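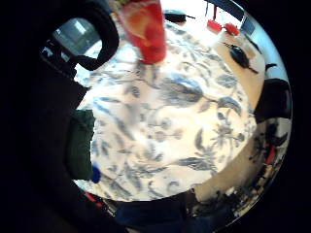 Figure 1. White cloth with a blue floral and leaf pattern, and part of a translucent red cup.

4.2 Do tablecloths make people stay longer?

The claim that a laid table keeps guests in their seats is repeated in nearly every handbook on running a café or a community meal, and we have been unable to trace it to a decent source. The usual reference is the Memach survey, which asked diners whether they liked a cloth on the table and then reported the answers under the heading "length of stay". Liking a thing and sitting beside it for longer are separate matters, and the survey did not time anyone.

Figueiredo's later study did use a clock. It compared 35 lunches with cloths and 35 without, and found that the clothed tables were occupied for 14 minutes more. We have doubts about this figure. The cloths were used only at weekends, when people have more time to spare, and the bare tables stood nearer the door. No attempt was made to swap the two. The authors mention the door in a footnote and then write their conclusions as if they had not.

Our own visits to the dining room at Kiltstead were meant to settle the point and did so only in part. Cloths were put on and taken off by a fixed rota, whatever the day. Across 68 sittings the difference shrank to 2 minutes, well within what we would expect from chance. Patterned cloths did no better than plain ones. We cannot rule out an effect on older guests, who came too seldom during the study for us to say anything useful about them.

Flowers raise the same trouble. The Mirnunia guide advises a mixed bouquet in strong colours on the grounds that it "invites conversation", a phrase we found copied word for word in later guides, each citing the one before. Yellow and orange blooms are recommended with special confidence. We could find no test of this in any of them. Guests may well talk more in a room with flowers, but rooms with flowers also tend to be rooms where somebody has taken care over the food, the heating and the chairs.

Figure 2. Young man in a navy top, with a bouquet of yellow, orange, pale green and purple flowers.
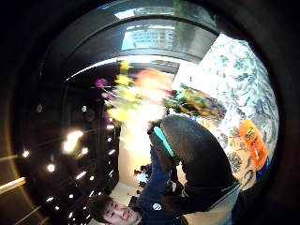
4.3 Limits of the timing method

Length of stay was taken from the moment a guest sat down to the moment the chair was left for good. Guests who changed tables were dropped from the count, which may have removed some of the most sociable people in the room.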